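About Firby Travel
Small-group and private walking holidays, planned from our own office

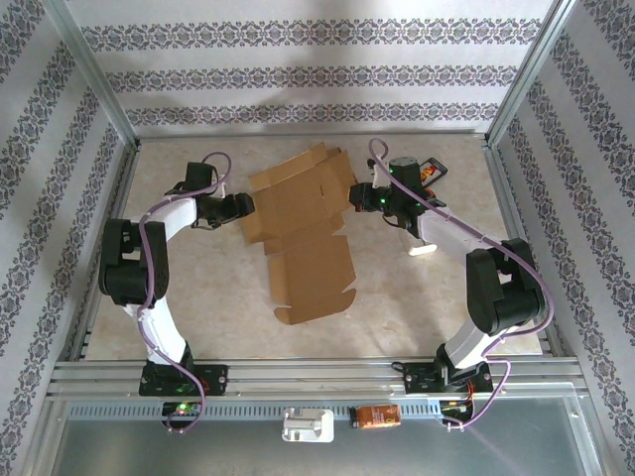

WHO WE ARE

Firby Travel is a tour operator specialising in walking and rail holidays in northern and central Europe. We started with one route, a week on foot along the Nolte valley, and we still run it every year. The list now covers 118 itineraries, most of them seven to fourteen nights.

The company was set up by Pauline Pickering, who had spent her earlier career in ferry reservations and wanted to offer trips where the luggage went by road and the traveller didn't have to. Saqib Afridi joined as operations manager and became a partner after the Stolteo routes were added. Pauline looks after route planning and hotels. Saqib handles rail bookings, transfers and anything that goes wrong out of hours.

What we offer

Self-guided walking is the largest part of our business. You travel at your own pace with our route notes and maps, and your bags are moved between hotels while you walk. Daily distances are listed on each trip page, along with the total climb, so please read these before you book. The grading runs from 1 to 5. Most of our customers are comfortable on grades 2 and 3.

Guided departures leave between April and early October. Group size is capped at 12, and a departure will go ahead with five people booked. If it doesn't reach that number we will tell you at least eight weeks out and offer another date or a full refund.

Rail holidays can be taken alone or added to either end of a walk. The Flilska line is the one we are asked for most. It is slow, it has no dining car, and seats on the lake side need to be reserved early.

Private trips are priced individually. Send us your dates, the number in your party and a rough budget, and we will reply with an outline within four working days.

Where you will stay

We use family-run hotels and guesthouses wherever the route allows. On the high stages of the Stolteo circuit the only choice is a mountain hut with shared bathrooms, and this is marked clearly in the itinerary. Single rooms are limited in the huts and we can't guarantee them. Vegetarian meals are available throughout. For other diets, let us know when you book so we can check with each kitchen.

Prices and deposits

Prices are per person and include accommodation, breakfast, luggage transfers and route notes. Flights are not included. A deposit of $200 holds your place, and the balance is due ten weeks before you leave. Next season's prices are published in December.

Contacting us

The office is open from 9 am to 5:30 pm. Customers who are already travelling should use the emergency number printed on the front of their travel wallet. Brochures can be posted anywhere in the country at no charge, or you can collect one from us at Suite 227, up the stairs beside the chemist.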